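Vikura Gray Storage Bin, Rectangular, Open Top

Sold by Pasaribu Storage Supply
Availability: in stock, ships from the Jandetti warehouse
Sold singly or in sets of 2

The Vikura is a plain gray bin for small goods that need to be kept together but not sorted any further. People use it for returns, lost property, desk supplies, toys and anything else that would otherwise end up on a bench. It has no lid and no dividers. You look in from the top and take what you want.

The side walls slope inward to the floor, so a hand can reach into the corners without scraping a knuckle on the rim. Bins can be set one behind the other on a table or shelf. If you are replacing older Asport bins, check your shelf depth first, as the Vikura is slightly longer on its long side.

The inside is smooth and has no printed pattern. Mixed items are fine in it: a tape dispenser with the roll still in, an oblong case, a flat pouch, a small stuffed toy. Heavy things with hard edges will mark it over time.

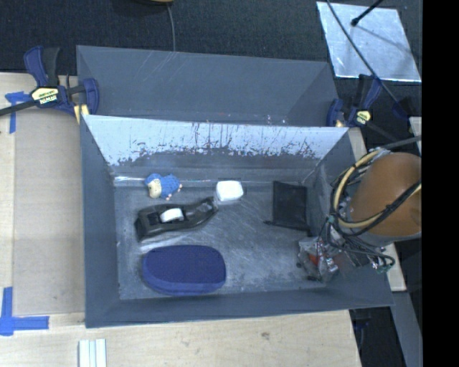
Scratches and pale scuffs on the floor and walls are normal in a working bin and are not covered by the warranty. Cracks in the rim or the corners are covered for 2 years from delivery. Keep your packing slip, as we need the order number from it.

Cleaning
Wipe with a damp cloth and dish soap. Tape residue comes off with a little cooking oil, followed by soap. Do not use steel wool or scouring powder. Let the bin dry before stacking it or the next one will stick.

Labels
Paper labels hold best on the outside of the short end, just under the rim. Label sheets are sold separately in packs of 500. The adhesive is removable for the first few weeks and gets harder to peel after that.

Ordering
Single bins and sets ship in a carton. For schools, offices and stockrooms we can supply up to 1000 bins on one order, delivered on pallets. Pallet orders placed before noon are confirmed the same afternoon. Someone has to be on site to sign for them.

Returns are accepted on unused bins in the original carton. Bins that already have labels on them cannot be returned.

Related items: Vikura label sheets, Vikura shelf liner, Asport adapter rail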